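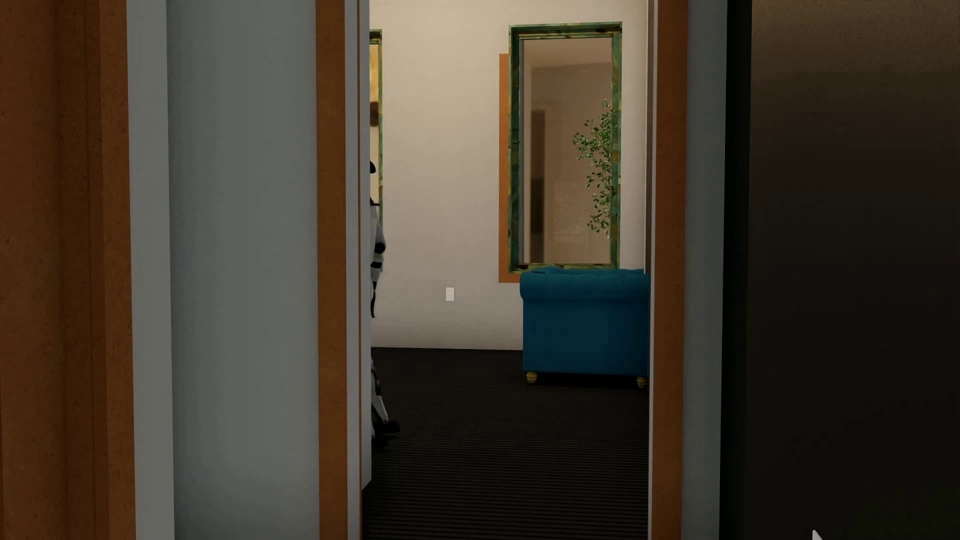
Ticket: Guided breathing timer stops partway through my morning session
Product: Dekier (phone app), paid plan
Status: Open, waiting on customer
Opened: June 18, 2018

Hi there! I love this app, so please read all of this as coming from a fan. I've used Dekier most mornings since May for a kind of stretch-and-breathe routine I put together myself (cat-cow, a few forward folds, some squats, then I sit down and breathe until the coffee's ready). It's the sitting part that's gone wrong.

I have a custom session saved called "Sosville Morning." It's 29 minutes long, with a soft bell between sections and a slow breathing count at the end. Since the last update the bell rings fine for the first 11 minutes and then I get nothing. No bell, no voice, no closing chime. The screen still shows the little circle growing and shrinking, so it thinks it's running! I only find out when my legs go numb and I peek.

Phone is a couple of years old, plenty of space on it. I use the small Ventura speaker over Bluetooth. Sound is set to "Brolleretti Bowls," volume up most of the way.

What I tried before writing in:

Restarted the phone. Same thing.

Turned off Do Not Disturb. Same thing, plus I got three texts during pigeon pose.

Played one of your built-in sessions, the short one for hips. Worked perfectly, start to finish.

Made a brand new custom session with just two sections. Worked.

Played Sosville Morning with the speaker off, phone only. Stopped at the same spot.

So I don't think it's the speaker. It seems to be this one session, and I'd really rather not delete it because I spent forever getting the gaps right.

Reply from Dekier Support

Thanks for all the detail. Could you open the session, tap Edit, and tell us what the section after the 11-minute mark is set to? Please also check whether there is anything in the Notes box for that section. Long notes have caused trouble in this version.

My reply

Oh boy. Yes, there's something in the Notes box. That's the section where I do my standing poses, and I pasted in a whole page on how to line up my feet in triangle. I just checked and the counter under the box says 2,000, and it's red. I never noticed it was red!

I cut it down to one line ("back heel down, look at the wall, don't hold your breath") and ran the session again with the phone on the mat next to me. The bell came in after the standing section and then again after the twists. I was so pleased I sat up and lost my place.

One thing is still off. The breathing count at the end used to go to 55 breaths and now it quits early, with the closing chime playing over the last voice prompt. I opened that section and the Notes box is empty, so it can't be the same problem. I haven't changed anything else in there as far as I remember, though I did switch from the long exhale to the even one a while back.

Reply from Dekier Support

Glad the bells are back. When you switch exhale types, the section length doesn't update by itself. Please open the breathing section, tap Recalculate, save, and run just that section using Preview. Let us know what you get.

My reply

Found Recalculate, it was hiding under the three dots. I've saved it and I'll do the Preview tomorrow before breakfast, my hips are done for today. Please keep the ticket open until then!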